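Home | Forums | Software | Search | Log in
Print this thread | E-mail this thread

Bottle handover: planner stalls between two arms

chau_ly
We use Kunska for planning and our own grasp node on a humanoid. The task is simple for people: bottle from fridge to desk. Single arm planning is fine. When both hands must hold the bottle, the planner searches up to 84 seconds and then gives up.
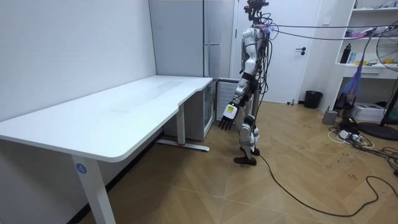 The arms are planned one after the other, and the second gets the first as a fixed obstacle. I suspect this is the mistake, but Huệ prefers to keep it.

ifor_j
How big is your collision padding? With 2 cm on every finger link, two hands can never meet on one bottle.

chau_ly
It is 2 cm, yes. I did not think of the fingers.
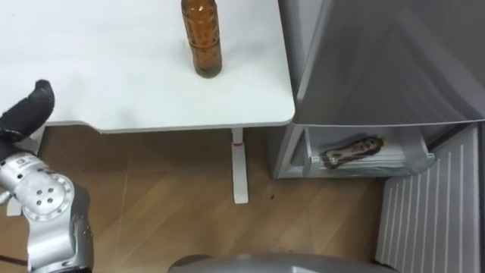
The padding came with the Nirley config and we left it for the fridge door, which the head camera sees badly when it is open.

bseidel
I don't agree with Ifor. Padding is a symptom. Plan both arms as one group, with the bottle as a closed chain.

ifor_j
And wait all February for a solution? Try the cheap thing first.

chau_ly
I removed the padding only between the two hands – the door keeps it. Now a plan comes in 232 ms.
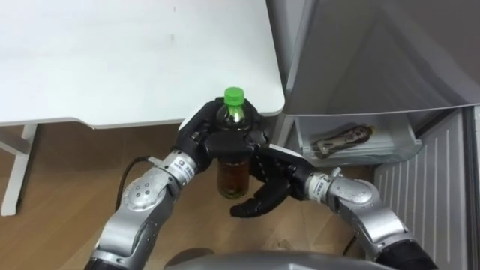

The wrist of the second arm still turns the long way sometimes. Bernd, can you share your group file?

bseidel
I will send it tonight. Check your joint weights too.

Related threads
Wurar bridge drops joint states
Transparent objects in depth images
Allowed collision pairs: by hand or generated?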